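Chapter 6
Teaching a Grasp by Hand

In this chapter you will record demonstrations with a hand-held gripper, sort them, and prepare them for training. You should already have completed the calibration exercise in Chapter 5.

A demonstration begins before contact. The approach direction, the jaw opening, and the height above the table are all part of the recording, and a policy trained on clips that start at contact has no data on how to get there.
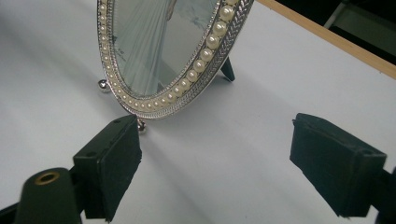 Jaw opening is set by the operator. For a first set, open the jaws fully, approach at a steady speed, and close only when both pads are past the near edge of the object. The Skurncombe robotics club recorded 538 demonstrations under this rule and used 60 of them for testing.

Two-handed tasks add a timing problem, as both grippers must share one clock. 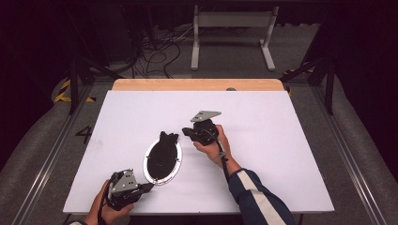 Palesa Le Roux objected in the club's log that a shared clock was not enough: "We had matching timestamps and the left hand still started late in half the clips. Practice the start together before you record."

Her procedure is used in Exercise 6.2. Each session also includes a reference clip with the jaws open and nothing between them.
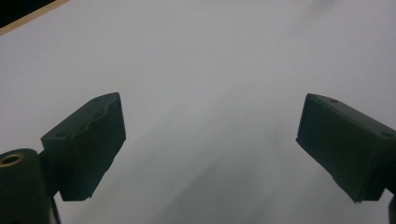
Skurncombe, September 20, 2025

Session notes, Eun-ji Kwak. Reference clip recorded first. Pads checked for wear. Two clips rejected for early closing.

Copy the layout of these notes for your own sessions.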